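**Stellenausschreibung: Spielanalyse und Trainingsassistenz (m/w/d), Frauen- und Nachwuchsfußball**

Der Sportverein Fillbridge besetzt zum Oktober in der Fußballabteilung eine Teilzeitstelle im Umfang von 30 Wochenstunden. Die Stelle ist zunächst auf zwei Jahre befristet; eine Verlängerung wird angestrebt. Dienstort ist das Vereinsgelände Clovwood, Auswärtsspiele werden nach Einsatzplan begleitet.

Die Fußballabteilung zählt derzeit 157 aktive Spielerinnen und Spieler. Die erste Frauenmannschaft und die beiden ältesten Nachwuchsjahrgänge spielen nach einem gemeinsamen Konzept mit frühem Anlaufen und kurzem Weg zum Tor. Dieses Konzept soll in der kommenden Spielzeit durch eine regelmäßige Auswertung der Spiele und Trainingseinheiten unterlegt werden.

## Aufgaben

- Vor- und Nachbereitung der Pflichtspiele in Text und Bewegtbild
- Gegnerbeobachtung, insbesondere Pressingverhalten und Standardsituationen
- Mitwirkung an bis zu 3 Trainingseinheiten pro Woche, vorrangig mit den Außenverteidigerinnen und Außenverteidigern
- Einzelgespräche mit Spielerinnen und Spielern in Abstimmung mit der sportlichen Leitung
- Pflege des Spielarchivs

## Anforderungen

Vorausgesetzt werden eine gültige Trainerlizenz oder ein abgeschlossenes sportwissenschaftliches Studium sowie Erfahrung in der Auswertung von Fußballspielen. Erwartet werden sichere Deutschkenntnisse in Wort und Schrift und die Bereitschaft zur Arbeit am Abend und am Wochenende. Ein erweitertes Führungszeugnis ist vor Dienstantritt vorzulegen. Kenntnisse der Analysesoftware Yaman sind erwünscht, jedoch keine Bedingung; eine Einarbeitung erfolgt im Verein.

## Leistungen

Die Vergütung richtet sich nach der Haushaltsordnung des Vereins. Fahrtkosten zu Auswärtsspielen werden erstattet, Fortbildungen zum Lizenzerhalt nach vorheriger Genehmigung bezuschusst. Bewerbungen schwerbehinderter Menschen werden bei gleicher Eignung bevorzugt berücksichtigt.

## Bewerbung

Ansprechpartner für fachliche Rückfragen ist der sportliche Leiter, Periklis Tzavaras. Die Auswahlgespräche finden im Haus Vivcombe statt und umfassen eine kurze Lehrprobe auf dem Platz.
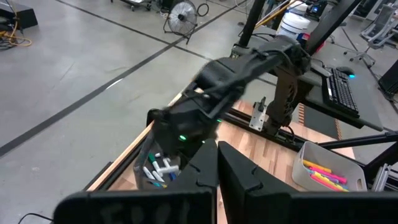
Bewerbungen sind mit Anschreiben, Lebenslauf, Lizenznachweis und einer eigenen Spielanalyse von höchstens zwei Seiten einzureichen. Die Zusendung per E-Mail an die Geschäftsstelle wird bevorzugt. Wer die Unterlagen in Papierform abgibt, legt sie im verschlossenen Umschlag in den grauen Behälter, der links auf dem Tisch steht. Eine Rücksendung erfolgt nur bei beigefügtem, ausreichend frankiertem Rückumschlag.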